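Replacing elastic in waistbands: notes on stretch, width and thread

Most of the mending I do is waistbands. The fabric of a garment usually outlasts its elastic by years, and the repair needs one seam opened and one seam closed. I have been keeping notes on it since January and this post is the cleaned-up version.

Elastic comes in three constructions that matter for clothing. Braided elastic narrows when stretched and loses grip if you sew through it. Knitted elastic keeps its width and tolerates needle holes. Woven elastic keeps its width, has the most recovery, and is too stiff for anything thin. For a plain casing, where the elastic floats inside a fabric tube, any of them will work. If the elastic is stitched directly to the fabric, use knitted.

Janka Štěpánek, who taught the evening class I took in Bostbridge, cut everything to waist measurement minus a fixed amount. I stopped doing this. A fixed amount is too much for a small waist and too little for a large one. I now cut a test strip, pull it to full extension, let it rest overnight, and measure it again. Whatever length it has gained is added to the reduction. The braided stock I bought from Gál gained a good deal. The knitted from the same shop gained almost nothing.

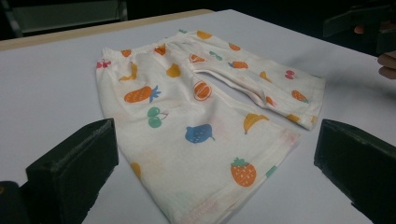

Casing width is the second variable. The tube should be wider than the elastic by 3 mm, measured between stitch lines. Less than that and the elastic binds on the way through. More and it rolls over on itself, after which the band becomes a rope and no amount of ironing fixes it. Children's clothes are where I see this most, because the fabric is light and will follow whatever the elastic does. On soft, thin cloth like the cream fruit print, I would stay with a narrow knitted elastic and put a vertical line of stitching through the band at each side seam. The stitching holds the elastic flat and is easy to pick out later when the child grows.

Joining the ends: overlap by 20 mm and sew a box with a zigzag, two passes. Butting the ends over a scrap of cotton tape gives a flatter join. I use it on anything worn under a belt.

Thread is polyester throughout. Cotton thread snaps in a stretched seam. I tried a textured nylon from Pretska, number 931 on their card, and it was good in the bobbin and poor in the needle, where it shredded on every second seam. Lenka Kováčik wrote to say a topstitch needle cures this. I have not tested it yet.

Next I want to compare recovery after repeated hot washes. The strips are cut and labeled, and the first batch goes in with the towels.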